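## Getting school safety alerts on your phone

I set up Benano for parents in Fistelholm last December, so these are the steps I use myself.

1. Text JOIN to 754 and wait for the reply.
2. Pick your district (mine's Stollari, yours may be Michailidis).
3. Add up to 3 backup contacts. I put my brother first!
4. Send TEST. Give it 30 seconds before you try again.

**Note:** police updates come through as a second message, so keep both.

**Caution:** don't forward an alert until it's marked CONFIRMED.
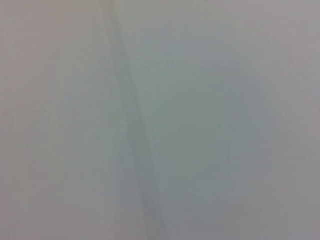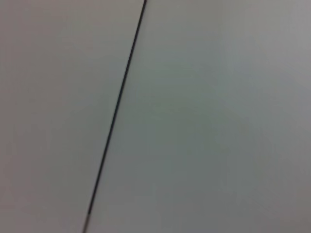

*Pale gray surfaces, each with a darker diagonal line.*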